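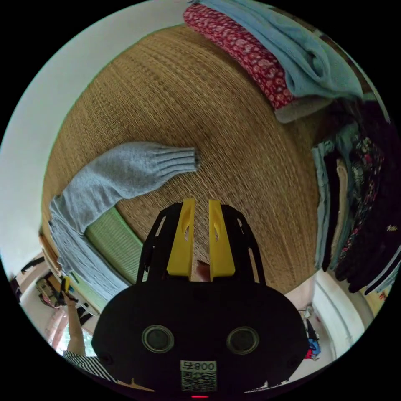
Woven surface on which knitwear is laid

Flat drying

Flat drying is a method of drying washed clothing and other textiles by laying them on a level surface instead of hanging them from a line or tumbling them in a machine. It is used mainly for sweaters, cardigans, shawls, and other knitted goods, and for some loosely woven fabrics. The surface may be a towel, a mat, a mesh screen, or a rack made for the purpose.

Contents
1 Background
2 Method
3 Equipment
4 Effects on fabric
5 Regional practice
6 See also

Background

Knitted fabric is built from rows of linked loops. The loops can open and close, so the cloth stretches in every direction, and a wet garment hung from its shoulders may lengthen under the weight of the water it holds. Wool can take up a large share of its own weight in water. Heavy garments with cables or double collars hold the most and are the slowest to dry.

Before powered wringers and spin dryers came into homes, knitted garments were often pressed by hand and spread on grass, hedges, or floor coverings. Household manuals commonly told readers to keep woolens away from the stove, where the side nearest the heat dried first and became stiff. Spreading on grass was also linked to bleaching, and white linens were left out for that purpose. Colored knits were normally kept in shade.

The growth of machine drying reduced the practice for cotton and synthetic clothing. It remained common for wool, and the words "dry flat" or an equivalent symbol are still found on many garment labels. In the usual symbol system, flat drying is shown as a square with a horizontal line inside it. Two short diagonal lines in the upper left corner of the square mean that the item should be dried in the shade.

Method

The garment is washed and the loose water removed by gentle squeezing. Twisting is avoided. Many people then roll the garment in a dry towel and press along the roll. A short spin in a washing machine, with the garment inside a mesh bag, does the same work faster and is safe for most yarns.

The garment is laid out with its side seams straight and its sleeves either at an angle from the body or folded loosely across it. Ribbed cuffs and hems are pushed together to their resting width. If they dry while stretched, they tend to stay wide until the next wash. Buttons are usually left open during washing and closed once the piece is in position.

Thick garments are turned over when the upper side feels dry. Where towels are used underneath, a damp towel is replaced at the same time. A garment left too long on a soaked towel may pick up a sour smell. Fine shawls and lace are often pinned to size while they dry, a related process called wet blocking.

Drying time depends on the yarn, the thickness of the fabric, the humidity of the room, and the movement of air. A thin cotton top may be dry by the next morning. A heavy sweater can take 2 days, or up to 4 in a cool room with closed windows.

Equipment

Towels and mats are the simplest supports. Woven mats let some air through from below and are less likely to stay damp than solid foam. Foam boards, often sold in interlocking squares, accept pins and are preferred for blocking. Dyed mats should be tested with a wet white cloth before a pale garment is placed on them.

Mesh screens stretched over a light frame allow air to reach both sides of the fabric. Some are stackable, and others rest across a bathtub. Many folding racks have wings that open level and can hold a sweater if a towel or screen is laid across the rods. Without one, narrow rods can leave ridges in soft fabric.

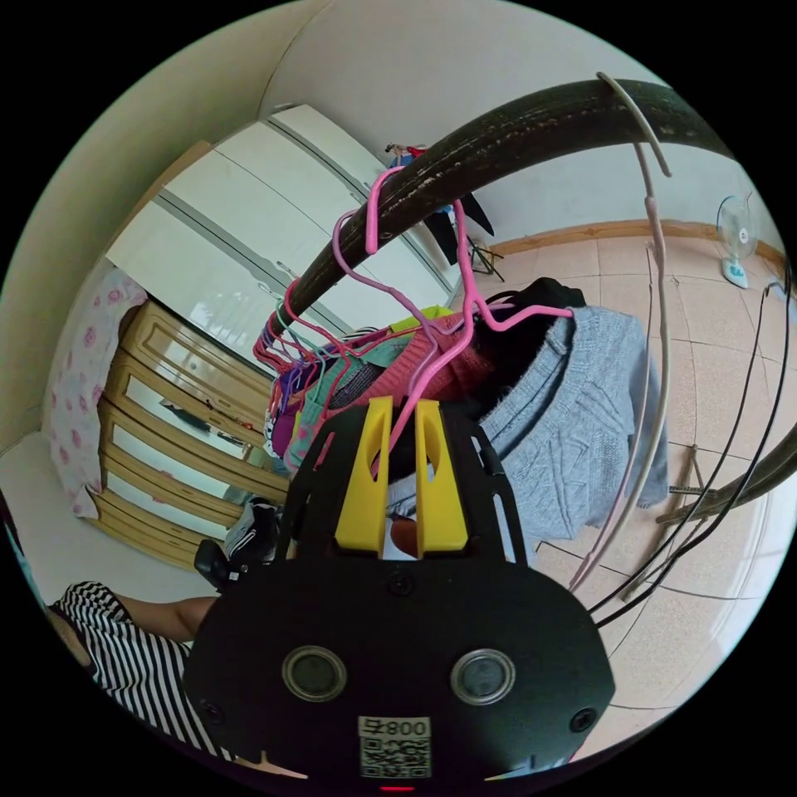 Curved rod of a clothes drying rack, with wear to the dark surface

Racks are made of wood, coated steel, aluminum, or plastic. Bare wood can stain wet cloth, and some woods roughen with use and catch on yarn. Coated metal is smooth when new. If the coating chips, rust may form at the exposed places and mark light-colored textiles. Scratched areas are usually wrapped with cotton tape or turned away from the clothes.

The Mulligan rack, named for its first maker, is a floor rack with a removable mesh top. It was made at a small works in Ekmont, which at its height turned out 4000 racks a year. Later versions had a lower stand and a wider top intended for adult sweaters. The design was not protected outside its home market and was widely copied.

Effects on fabric

Flat drying limits lengthening and keeps the shoulders free of hanger marks. It does not prevent felting, a change in wool caused by heat, moisture, and rubbing during the wash. It also does little for garments already stretched out of shape, although careful shaping while wet can restore part of the original width.

Textured stitches respond differently. Cables pull the fabric inward and look deeper when the piece is allowed to dry without tension. Lace looks more open when stretched. Ribbing recovers well in wool and less well in cotton or linen, as these fibers have little spring of their own.
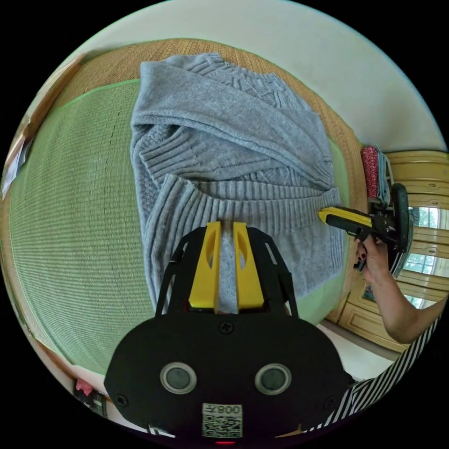

Vol. 2, p. 4

Sweaters that combine several stitches are laid out by eye. The cabled panels are left alone and the plain or ribbed parts are eased to match them in length.

Regional practice

In Zanovcombe, a wet upland district, knitwear was dried indoors on slatted shelves above the kitchen ceiling, reached by a hatch. The shelves were filled after the October wash, when winter clothing was brought out of storage. Lucrezia Russo's survey of household drying in the district recorded the local name "loft rest" for the arrangement. Similar shelves are known from Prurkov, where they were also used for herbs and onions.

See also

Blocking (textile arts)
Clothes horse
Clothes line
Felting
Laundry symbol

This page was last edited on 4 May 2026.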